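OK, a few posts on switching to the bulk store, then I'll leave you all alone.

Jamila Siriwardena talked me into it back in February. She buys rice, lentils, oats, everything, out of the bins at Keogh and I have been rolling my eyes at her for years. Sorry Jamila!!

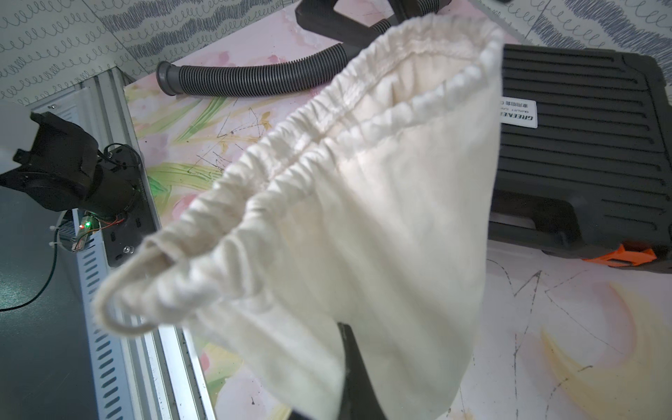
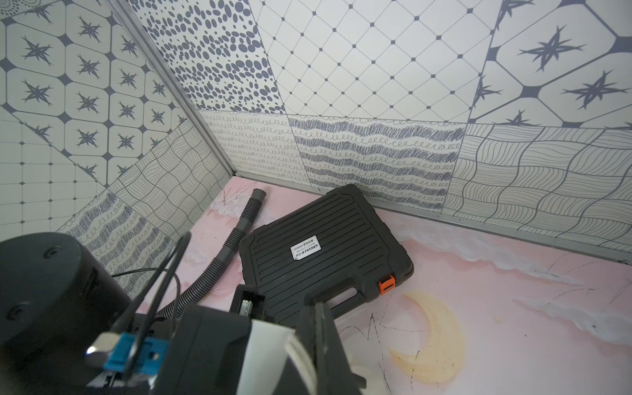 My first trip was a mess. I got there on a Sunday at peak stroller hour with zero containers and had to buy paper sacks at the register like a tourist. Second trip I brought cotton drawstring bags, the cream kind with the wide mouth that bunches up into little pleats, and wow, so much easier. You can get a whole scoop in there without wearing half of it.

Weigh your bags empty first! Mine is 57 grams and the guy at the scale (hi Donal) writes it on a bit of tape for me. Small thing, but cashews are not cheap.

Stuff I'd buy there again: red lentils, popcorn, the dark raisins, peppercorns. Stuff I wouldn't: flour. It sifts right through the weave and my back seat looked like a bakery – still does, a bit.

Money-wise, I spent $32 last trip and that covered two weeks of lunches plus a frankly silly amount of popcorn.

Next up is dish soap from the pump. Áine says hers leaked all over the bus, so if anyone has a bottle with a lid that really closes, send me a link please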